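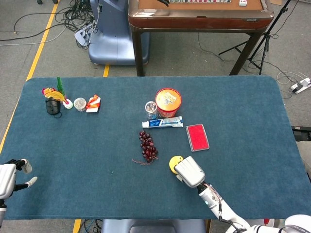 4.3 Comparing two hands on the mixed-object table

Use this procedure when you have fitted a Singate hand and want to check it against the Jita hand it replaces. Run both hands over the same objects, with the same arm and the same controller settings.

Before you start, cover the table with the felt cloth and pull it flat. Use objects of different shapes and stiffness: a tube, a small bottle, a tub with a lid, artificial fruit, a flat disc. Leave space between them for the fingers to open.

1. Switch on the controller and wait for the indicator light on the forearm.
2. Open the Hands page and choose the profile for the fitted hand.
3. Set the grip force to 35 per cent.
4. Open and close the hand 2 times with nothing in it.
5. Place the first object and start the recording.
6. Pick up the object, hold it clear of the cloth, and put it down.
7. Mark the attempt as Held, Slipped or Missed.
8. Repeat for the remaining objects, then stop the recording and park the arm.
9. Fit the other hand and go back to step 2.

Note: Flat objects are the hardest to lift from felt. If the fingers drag the cloth, raise the approach height one step and try again.

Note: If error 1082 appears, the profile does not match the hand. Choose the correct profile and restart the recording.

CAUTION: Keep clear of both arms while the controller is on. Park the arm and switch off before changing a hand.

CAUTION: Check that the wrist cables are free to move through the full turn of the joint.

Results are saved under Trials. To compare them, select both recordings and press Compare.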